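How does a robot practise? Inside a pretend world!

Young Makers' Pages — Computers and Code
For readers aged 8 to 12
Words by Caroline Ogola

Think about the last time you picked up a cup. Did you work out how far away it was? Did you tell your thumb where to go? Probably not. You just wanted a drink.

A robot can't do that. Not on its own. Somebody has to write software, the instructions that run on its computer, and the software has to sort out every single bit. Where is the cup? Which way up? How do I get there without bashing into the table? How hard do I squeeze?

So today, a look at what goes on inside a robot's head. Well, its computer. It hasn't really got a head.

Meet the team

Ha-rang Oh writes software at a small company called Clikeo, in Todport. Her team has a program named Dreltari. Its job is to help a robot arm pick up things you'd find in a kitchen cupboard. Tins, boxes, packets, that sort of thing.

I spent a morning at the office in November. It rained the whole time and the biscuits were very good. Most of what I've written here is what Ha-rang told me, plus some bits I had to go away and look up.

First job: seeing

A robot has a camera. But a camera doesn't know what it's looking at! All it gets is a big grid of tiny coloured dots, called pixels. Blue dot, blue dot, blue dot, grey dot, brown dot. To the computer every dot is just some numbers.

Turning those dots into "there's a tin" is called perception. Say it per-SEP-shun.

The perception part of Dreltari hunts for patterns. Edges, where one colour stops and another one starts. Curves. Patches that are all the same. Then it makes a guess, and it says how sure it is. "Tin, very sure." Or "tin, not very sure, might be a mug".

It didn't get good at this by magic. It learnt from lots of pictures where the answer was already given. Bit like flash cards. The first set had 1,988 pictures in it and the one they use now has 4,000.

Shadows are a pain. You know a shadow isn't a thing. You can't pick one up. But to a beginner program a dark shape on a table looks a lot like a dark object on a table, and it may try to grab it. The program has to see plenty of shadows before it learns to leave them alone.

Shiny things are tricky too. A metal rim bounces the light about so it looks different every time you move.

Second job: planning

OK, so the robot knows there's a tin and it knows where. Now what?

It needs a plan. The planning software works out a path for the arm, from where it is now to where it wants to be. Like the route on a map, except the map has up and down as well as left and right.

And there are rules. Don't go through the table. Don't hit the wall. Don't bend your elbow further than it goes. Don't knock the tin over with your own finger on the way in (this happens a LOT).

The planner tries a path, checks it against the rules, throws it away if it's no good, tries another one. It can do this very fast. Ha-rang showed me one where it threw away 14 paths before it found one it liked, and I hadn't even finished saying "is it thinking?"

Then it has to choose how to hold the thing. From the side? From above? A tin that's short and wide is a funny one. Go from above and the fingers need to open wider than the tin. Go from the side and they're very close to the table. 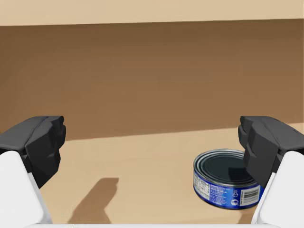 Inside the simulator: two gripper fingers, wide open, and a tuna can on the table by the right-hand one.

Everything in that picture is made by a computer. There's no real tin. No real table either. It's called a simulation, which means a pretend world that follows rules copied from the real one. Things fall down. Things can't pass through each other. Light makes shadows, and the big dark shape on the table is the shadow of the robot arm.

If you've played a computer game where you drive a car or build a house, you've been in a sort of simulation already.

Look at how close the can is to one finger and how far from the other. If the fingers just closed now, the right one would get to the can first. So a good plan might be to slide the whole hand across, get the can in the middle of the gap, then close. You'd do that without thinking. The software has to be told, or has to learn.

The finger also hides a bit of the can's top. Try it yourself, hold your hand out in front of a mug and your own fingers get in the way! So the perception software has to guess the part it can't see. It knows can tops are round, so it fills in the rest of the circle.

Why use a pretend world?

Lots of reasons. Here are the ones Ha-rang gave me.

If a pretend arm hits a pretend table, nothing breaks. Real arms cost a lot of money and so do real tables, she said, looking at a dent in hers.

A pretend world can go faster than real time. You can have lots of them going at once too, all practising through the night while the people are at home in bed.

You can start again whenever you like. Press a button and the tin is back where it was. No crawling under the desk.

And you can change things. Move the light. Swap the tin for a box. Make the table slippery. Make it a different colour. If the software only ever practised with one table, it might get muddled by yours.

Third job: moving

Now for control. This is the software that turns the plan into actual movement.

Inside each joint of the arm is a motor. The control software tells each motor how much to push, then checks what happened, then tells it again. Over and over, many times every second. Did I go too far? Back a bit. Not far enough? Push some more.

That's called a feedback loop. You have them as well. Stand on one leg and shut your eyes (hold on to something first). Feel your foot wobbling about? Your body is checking and fixing, checking and fixing.

Squeezing works the same way. Too soft and the tin slips. Too hard and, well, a tin is fine but a bag of crisps isn't. The software watches how much the fingers are pushing and stops when it's enough.

Is pretend as good as real?

No! And this is the hard part of the job.

However careful you are, the pretend world is never exactly like the real one. Real tins have dents. Real tables are sticky where somebody spilt jam. Real cameras get a bit of fluff on them. Software that does brilliantly in the simulator can be hopeless the first time it meets a real tin.

People who work on robots call this the reality gap. To make it smaller, Ha-rang's team adds mess on purpose. A bit of wobble in the camera. Colours slightly wrong. Tins a little heavier or lighter than they should be. Then the real world is just one more odd version, and the software has already seen plenty of those.

They keep score too. In the last big test Dreltari had 2,019 goes in the simulator, and every go that went wrong was saved so that somebody could watch it back. I watched a few. In my favourite one the arm picks the tin up perfectly, carries it all the way over, and lets go much too high. Clonk.

The person who fixes the clonks

When something goes wrong the team has to find out which part did it. Was it perception, and it thought the tin was somewhere else? Was it the plan? Was it control, and the plan was fine but the arm didn't follow it?

They've got a tool for this called Haddadin. It plays back a go slowly, with the software's guesses drawn on top, so you can see the moment it went wrong. Ha-rang says finding the mistake takes her longer than mending it, nearly always. Programmers call this debugging. Most of what I saw people doing that morning was debugging, with their chins in their hands.

Try it at home

You need: a friend, a blindfold or scarf, a tin from the cupboard (unopened please), a table.

One of you is the robot. Put the blindfold on. The other is the software.

Put the tin somewhere on the table. The software gives instructions, and the robot does EXACTLY what it's told and nothing more. "Move your hand left. Stop. Down a bit. Stop. Open your fingers. Forward. Close."

No saying "just pick it up". Robots don't know what that means.

Swap over. Who used the fewest instructions? Now try again, but write all the instructions down first, before the robot moves at all. Much harder, becuase there's no feedback loop. You can't see it going wrong and fix it.

Words to remember

Software — the instructions a computer follows.
Pixel — one tiny dot in a picture.
Perception — working out what's there from what the camera sends.
Planning — choosing a path and a way to hold things.
Control — making the motors follow the plan.
Simulation — a pretend world inside a computer.
Reality gap — the difference between the pretend world and the real one.
Debugging — finding mistakes and mending them.

Something to think about

What would be the hardest thing in your kitchen for a robot to pick up? Ha-rang said a wet lettuce. I said spaghetti, cooked. Draw yours and write down which part would have the most trouble with it, the seeing, the planning or the moving. Then see if someone at home agrees with you.

Next time: how does a robot vaccum know where it's already been?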